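Kitchen tips from the robot bench: plates, racks and one apple
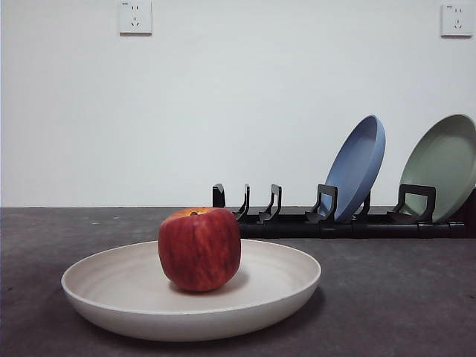

Apple on the cream plate, blue and green plates in the rack.

My name is Gladys Khaemba and I work on the Chege study, where a robot arm learns to clear a small table and put plates in a rack. We repeat the same task very many times, so we have learned some things about racks which are useful at home also. I write them down for those who asked me in May.

Leave a free slot between plates. In our trials the arm put the plate correctly in 46 of 50 tries when the neighboring slot was free. When we filled the neighboring slot, it was 61 tries in total before we got the same 46. A person is more clever than the arm, but a person with soapy hands makes the same mistake: the rim of the new plate touches the rim of the old one, and both of them lean.

Fill the rack from the far end. If you begin at the near end, your hand must pass over the standing plates each time. We changed only this order in the Bralititz version of the task and the knocks became fewer.

Keep the rack at the back, near the wall. The front of the table stays open for the work. A light rack can slide when a plate is pushed in, so I put a thin strip of rubber under the bar. The strip must be washed too, or it becomes sticky.

Take the food off first, then lift the plate. It sounds too simple. Our first program, Grulier, could choose the order by itself, and it sometimes lifted the plate with the fruit still on it. An apple rolls at a very small angle, up to 7 degrees was enough in our test. The second program, Dridetti, has the fixed order: fruit, plate, rack. It is slower in each try and we spend much less time looking for apples under the table.

Use plates of different colors if you compare things. For us the color helps to tell in the notes which plate was moved. At home it can be the same: one color for raw food, another for cooked.

Wipe a dark table with a dry cloth after the damp one. Smudges show very much on dark gray, and they also confuse our software for finding the edge of the plate.

The numbers above are for one type of plate and one rack. Tests with bowls begin on 9th June, and I will add the bowl tips to this page after them.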